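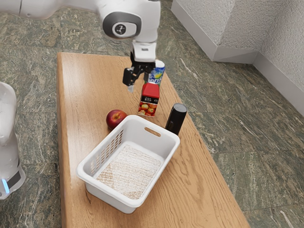
The Tinthorpe Cycling Association has revised its inspection rules for club bicycles, and member riders must comply before the first organized ride in August. Austra Pētersons, the association's equipment officer, set out the changes in an interview at its Grirkham office.

"Seatposts and handlebars are now checked every season," Pētersons said. "Under the old rules, we looked at brakes and tires and very little else."

The association inspected 2,794 bicycles last year and turned away 116. Loose headsets were the most frequent fault, followed by worn brake pads. Each inspection is expected to take 45 minutes under the new procedure.

Asked whether older frames would be excluded, Pētersons said they would not. "Age is not a criterion. A cracked weld is."

Riders from the Horeleck section may book through Dace Kütt. Bicycles that fail may be presented again within two weeks at no charge.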